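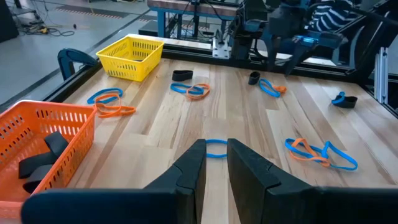 I finally signed up for the Gastness choir, after telling Mwende every January for four years that I would. First rehearsal was last night and I'm hoarse! They put me with the altos, next to Ingeborg, who let me share her music (mine was missing two pages). We sang the same 30 bars over and over until the tenors got their entry right, and I had the tune stuck in my head all the way back to Stestgate. Going again next week.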